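The second drum

When Mechthild Thaler moved her household from Rellau to the upper end of Tristitz, she gave away a sofa, two bookcases and most of her crockery. What she kept was the washing machine. It took two men and a strap to get it up the stairs, and she says she would do the same again.

Laundry is a subject people are shy about until you ask a direct question. I spent part of July asking direct questions in five homes along the same street, and I came away with more opinions on spin speeds than I can use. Everybody had a system. No two systems agreed.

Thaler's is the strictest. Darks go in together, inside out, at 30 degrees. Anything yellow, orange or red is washed apart for its first three outings and after that takes its chances. She lost a good set of pillowcases to a mustard tablecloth years ago and still keeps one of them as a duster.

Emiliano Fuentealba, two doors down, sorts by weight. Towels and jeans make one load, shirts and underwear another, and colour hardly comes into it. "If it was going to run, it ran already," he says. He washes nearly everything cold and owns nothing white apart from his bed linen. His clothes look fine to me.

The part they both agree on is the door. A front loader wants to be left open between washes, wide enough for air to get to the drum, and the rubber seal wants wiping. Small things get caught in the fold of that seal — socks, handkerchiefs, the thin cloths people use for glasses — and sit there through a whole cycle without getting properly rinsed. Fuentealba runs a finger round it every time. Thaler uses an old towel and does it once a week. 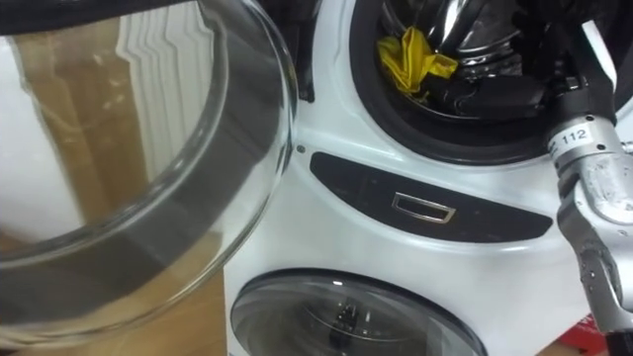

Then there is the question of how full is full. Valentin Hämmerli repaired machines in Rellau for most of his working life and has a simple test, which is to put a hand in flat above the clothes. If the hand fits, start the wash. If it has to be pushed, take something out. He has seen drums packed so tightly that the middle of the load came out dusty.

He is just as firm about powder. Most homes he visited used far too much, and the extra stays in the fabric and dries stiff. He kept a notebook of call-outs in his last years at work, 1,507 of them, and in 105 he did nothing except clean the filter and show the owner where it was. He charged for the visit but says he felt bad about it.

Lempi Heinonen has the smallest kitchen on the street and so the most careful timetable. Her machine goes on after supper and is emptied before bed, without exception, since there is a folding airer that can only stand in the hall at night. Shirts go on hangers straight from the drum. Trousers are hung by the hems. She does not iron and has not owned an iron for a long while.

Volodymyr Tkachenko, who lives above her, does iron, and enjoys it. He lets things build up for a fortnight and then does the lot in one evening with the radio on. Tea towels are included. He told me a folded tea towel takes up half the room of a scrunched one, then opened the drawer to prove it.

I asked all five what they would change about their machines. Tkachenko would like the door higher up, to spare his back. Heinonen wants a quieter spin. Fuentealba would get rid of most of the programmes, as he uses two. Hämmerli wanted a filter people could find without lying on the floor.

Thaler thought about it for some time and said she would like the sock compartment back. Her mother's machine had a little mesh basket for small items, and she has not seen one in a shop for years. She makes do with a net bag, closed with a button, and hangs it on the bathroom door when it is empty.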